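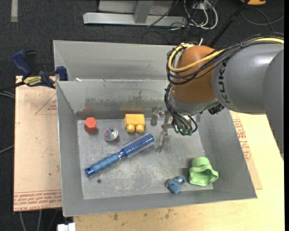
Workshop notebook, Tuesday

Rosser pamphlet, inner forme and sewing trials

Started 8.40. Press room 14 degrees on the wall thermometer, humidity 52. Left the heater on low and did the paper first.

Paper. The Andon text sheets came out of the packet with the grain running the long way, as ordered, but the top few were cockled along one edge. Put them aside for make-ready. The rest lie flat. Gauged five sheets from different places in the stack: 0.17, 0.17, 0.18, 0.17, 0.17 mm. Good enough for one packing all through the run. Stock count on the shelf card is 832 sheets, not including the spoiled ones. That covers the edition with the usual overs for both formes, provided the second colour behaves.

Forme. Inner forme is pages 2, 3, 6 and 7. Text is 12 point throughout, leaded two points, the poem titles in small caps of the same size. Page 6 is the one with the long indented lines. The left-hand quads had worked up overnight, three of them proud by enough to take ink. Unlocked, planed, found a short lead at the foot of the fourth stanza. Replaced it with a full measure one and the page lifted cleanly afterwards. Page 3 still has a soft corner at bottom right. A slip of thin card between furniture and side stick cures it but should be done properly with a cut reglet before the outer forme goes on.

Proof 1. Heavy on 2 and 3, light on 7. Took out one sheet of packing and brought 7 up with a tissue overlay. Second proof better. Third proof even across all four pages apart from the word "harbour" on 7, where the r is worn on its ear. Swapped for another r from the back of the case, same casting by the look of the nick. Fourth proof passed for impression.

Reading. Read against the author's typescript, not against the first edition, which drops a comma in line 9 of "Weir" and sets "grey" as "gray" twice. The typescript has "grey" both times. Corrections from this reading:

p. 2, line 4: turned n
p. 3, line 11: wrong fount full point (it is from the old 12 point, shoulder is higher)
p. 6, line 2: space between "salt" and the dash too wide, changed thick for mid
p. 7, last line: set as two lines in the typescript, one line in our copy. Left as one for now. Query below.

Ink. Black from the open tin with a very small amount of reducer. Skin on top was thick, lifted in one piece, a few crumbs underneath which got onto the rollers and showed as hickeys on 6. Washed up and started again from the middle of the tin. No more trouble. Note for whoever uses it next: press the waxed disc right down onto the ink before the lid goes on.

Run. Began 11.15. Hand fed, slow speed. Checked every fiftieth sheet against the pass sheet. Colour dropped slightly towards lunchtime and was brought back by half a turn on the fountain keys at the left. Set-off on the delivery pile was slight, on the lower half only, where the sheets had been left in too tall a stack. Smaller lifts from now on, boards between them. Counter read 1,027 at the end, but that includes proofs, blanks run for clean-off and whatever was on it from the broadside, so it is no use as a sheet count. Reset to zero and taped a note over the reset wheel.

Second side must wait. Test rub on a heavy patch of the title lines still marked a finger at 4.30.

Sewing trials

Wanda Benavides brought over the dummy copies made up from blank sheets. Single section, three-hole pamphlet stitch, plus one in five-hole for comparison. Findings:

Three-hole, unwaxed linen thread, 25/3. Section opens well. Thread cuts slightly into the fold at the head after being opened flat a dozen times or so.

Three-hole, waxed, same thread. No cutting. Knot sits inside at the centre and shows through the facing page when pressed. Tie outside and it spoils the wrapper, unless the jacket goes on over it.

Five-hole, waxed, 35/3. Neatest of the lot. Section is tight at head and tail and the wrapper does not creep. Takes nearly twice as long to sew. Knot is smaller because the thread is finer.

Preference is for the five-hole in 35/3. Wanda would rather keep three holes, with the outer pair moved to 18 mm from head and tail where they are now at 25 mm. To be tried on the next dummy before anything is decided. The piercing cradle will need a new template in either case.

Wrapper. Two papers on trial. The heavier blue cracks on the fold even when scored, and is worse against the grain, so it has to be cut short grain and then the sheet yields only three. The lighter grey folds cleanly and yields four. Hustard used a similar grey on their poem cards and the surviving copies have faded along the spine edge to a sort of buff. Pinned a strip of each in the south window with half of it covered by board. Look at them again at the end of February.

Trim. Dummy copies were trimmed at head and foot only, fore-edge left. Creep on the inner pages is 1.1 mm, measured at the centre spread. That is too much to leave if the text block is to sit square in the wrapper, so the fore-edge gets trimmed too. Margins on the outer forme should be shifted out by half a millimetre on the centre pages to allow for it. The inner forme is already printed at the unshifted position and the difference will not be seen except by someone holding a rule to it.

Edition statement. Draft wording for the last page:

Set by hand and printed at Felimton. Sewn in wrappers. The text follows the author's typescript.

Number of copies to be added once the second side is off and the spoils are out. Last time the number was set in type first and a line had to be reset. Numbering by hand, in pencil, below the statement. Signed copies to carry the signature on the title page, not here.

Queries outstanding

Last line of p. 7, one line or two. Ask the estate. If two, the page has to be reprinted or the break left for an erratum slip.

Whether the title on the wrapper label is to be in caps or upper and lower. Label stock is cut but not printed.

Blind stamp for the out-of-series copies. The die is in the second drawer but one edge is bruised.

For next session

Cut reglet for p. 3 before it is distributed, same length wanted for the outer forme.
Outer forme: pages 1, 4, 5, 8. Type for 5 is still in galley, tied but not read.
Order 35/3 thread, natural.
Wash the spare rollers and hang them off the wall.
Rub test on the inner forme sheets first thing. If dry, lay out for backing up.

Finished 5.50.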